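Zekoris Forum > Home Builds > Arms and Grippers
Topic: Wrist camera view in simulation before I build the real gripper

parsons_bench
Hello all. I am building a small arm in my garage, with two fingers. Before I cut the real parts I test everything in simulation, with the camera on the wrist as it will be on the real arm. My question is about the camera place. I think the palm takes too much of the view, but my friend in the workshop says it is fine. The parts for the first mount already cost me 52 dollars, so I want to decide well.

Two renders from the wrist camera, the first with nothing in the gripper:

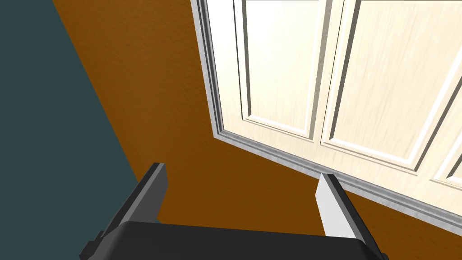
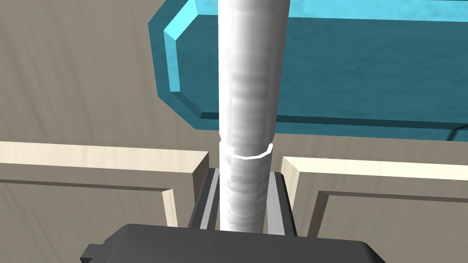

Reply 1
ultmont_fan
I would not move it. In both renders you have the two fingers in view, and this is the most important thing for grasping. The palm is at the bottom, where you lose little.

Reply 2
grotance
I don't agree with ultmont_fan. Look at the second one. The tall cylinder goes down behind the palm, so you cannot see where it ends. If you want to put a thing down softly, you need to see this. I would raise the camera or tilt it a little, 11 degrees was enough on my arm.

Reply 3
ultmont_fan
With 11 degrees more, does he still see the finger tips? On my build I lost them, and then I had to print the mount again. For putting down I use a second camera on the table.

Reply 4
parsons_bench
Thank you both. A second camera is possible, but I have only one free port. I have saved 898 frames until now and I can make them again with the new angle, it takes one night.

Another thing: the left finger is very dark against the palm in the first render. Should I change the light, or make the fingers another color?

Reply 5
grotance
Leave the light. Your garage will also have shadows. Change the light between runs, and make more frames, almost 2,000 if your disk permits.

Reply 6
parsons_bench
OK, I will try 5 degrees first and then 11, and I will write here which one keeps the tips in view.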